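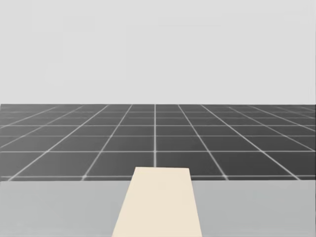 Plank overhang scene in the Cleltitz simulator, view along the plank

Garkik Edge Stop, software add-on for Cleltitz two-arm cells

Part no. 232
Works with: Cleltitz simulator and live controller
Supplied as: download, one license per cell

The Edge Stop keeps a two-arm cell from letting go of a long part that is not fully supported. It was written after a fault at the Clulstead shop in August. Both arms set down a plank with its far end past the table edge, the controller reported a good place, and the grippers opened. The plank tipped and went over the far side. No one was hurt, but the floor guard was bent and the cell was down for 18 hours.

The cause was in the place check. It compared the height of the part with the height of the table and did not look at where the ends were. A plank pushed too far out passed the same as one lying fully on the table.

With the Edge Stop loaded, the controller works out the overhang before either gripper opens. If it is over the limit, both arms hold and fault 600 shows on the pendant. The limit is set to 100 mm at the factory and can be lowered - it cannot be raised without the service key.

Please note
The Edge Stop is not a safety-rated function. It does not replace guarding or the emergency stop. Part length must be entered correctly, as the add-on does not measure it. Run the overhang scene in the simulator after every change to the table or part settings.

Fault report and test notes by Emilian Dobre, Iordache service desk. Copies are sent with the license on request.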